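Home Forums Hardware Grippers and End Effectors Search Log in

Pads walking off the fingers on hand-held gripper, anyone fixed this for good?

dbloxham
We run a pair of hand-held grippers for packing tasks, open box on a table, small odds and ends going in and out. After 300 or so cycles the pads start creeping toward the tips. Shop that supplies our spares (Ruggiero) says to re-glue with their Pesteo adhesive every 100 cycles. That sounds to me like a good way to sell adhesive. What are the rest of you doing?

evie_n
We wipe the finger with alcohol, let it dry, press the pad on and leave it clamped overnight. No Pesteo. Ours stay put.

dbloxham
Stay put for how long? Everybody's pads stay put the first week.

evie_n
Since last July on the left one. The right one I did over in March after somebody dropped it.

G. Escobar
Before you blame glue, check the pivots. If one side has play, the pads don't meet flat and every grasp shoves them sideways. I had a unit where I swapped pads three times before I thought to wiggle the fingers. Felt pretty dumb.
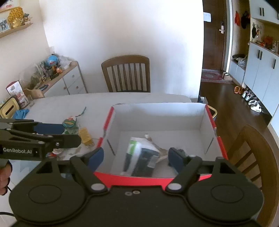
And check it with the gripper open as well as closed. Mine felt tight when it was shut and sloppy past halfway, so I'd been testing it in the one position where it behaved.

maxi_z
I don't buy the pivot theory. Play in the linkage would show up in your width readings long before the pads moved. More likely people are catching the pad on the box rim going in. Watch an operator for ten minutes and see how often the finger scrapes a wall.

G. Escobar
It would show up if anyone looked at the readings. Do you? We log them and they go straight on a drive.

maxi_z
Every Monday. And after a knock.

dbloxham
OK, tried the wiggle test. Left side is solid, right side moves a little when it's open. Can't tell if that's wear or if it came that way. Tightened what I could reach and it's a bit better. I'm not calling it fixed.

Halliday_A
Go easy on the tightening. Overdo it and the fingers drag, then the operators squeeze harder and you're back where you started with sore hands on top. Mark the screw head with a paint pen — if the line moves, you know it's backing out.

Also watch the cable. We had one pulling on the body every time the operator reached across the table, and they were twisting their wrist to fight it. Clipped it to the sleeve and the scraping on the box mostly went away. So Maxi may have a point.

evie_n
Has anyone compared pads? Nelik sells a softer one that's supposed to last longer. "Supposed to."

maxi_z
Tried 16 of them. They grip fine and pick up every bit of lint in the building. Went back to stock.

dbloxham
Plan is evie's alcohol and clamp on both sides, paint pen on the screws, no Pesteo. I'll post again at 300 cycles. If the right pad has walked and the left hasn't, Gisela wins.

maxi_z
Or your operator is right-handed and hits the rim on that side. Swap the two grippers over halfway or you won't learn anything.

dbloxham
Fair. Will swap at the midpoint.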